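Setier Owners Board > Engine and Drivetrain
Print this thread | E-mail this thread

Setier 5-speed: gear oil change interval
Posted Thursday, May 20, 2021 by Manon Bélanger

The handbook gives 70 thousand miles for the gearbox oil. The Van Loon service sheet for the same box says "filled for life." Mine has been notchy into second since March, cold only. Which one do people follow? 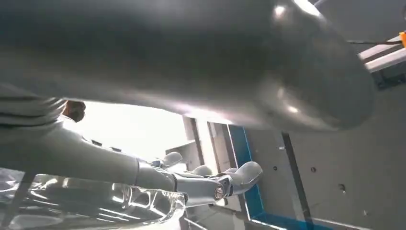
The car is on 2,418 miles since its last engine service, and no gearbox work is recorded.

dmthembu: Follow the handbook. Drain warm, fill plug out first. Refill until it weeps from the fill hole with the car level.

xenos_m: Disagree on the interval. Twenty thousand is too often, but 70 is too long if you tow. I go by the magnet on the drain plug. Gray paste is normal wear, slivers are not.

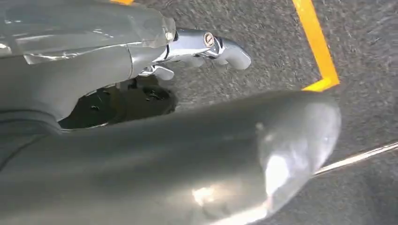 Manon Bélanger

No towing. Would a thinner oil help the cold shift?

dmthembu: It may, but it can also cost you synchro life. Stay with the grade in the book.

xenos_m: The book grade was written for Farnovbridge summers. One step thinner is fine in a cold climate. I have run it for 5 years.

dmthembu: One car is not a test.
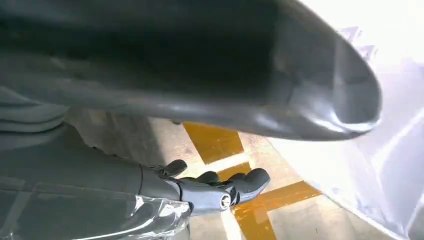
Smooth gray curve, lighter along its lower rim

Manon Bélanger: Book grade ordered. I will check the linkage bushings at the same time.

Comments (2)

Nermina L.: The Odescombe dealer quoted me for the oil only. Ask for a new crush washer.

Mirjana S.: Torque figure for the fill plug, anyone?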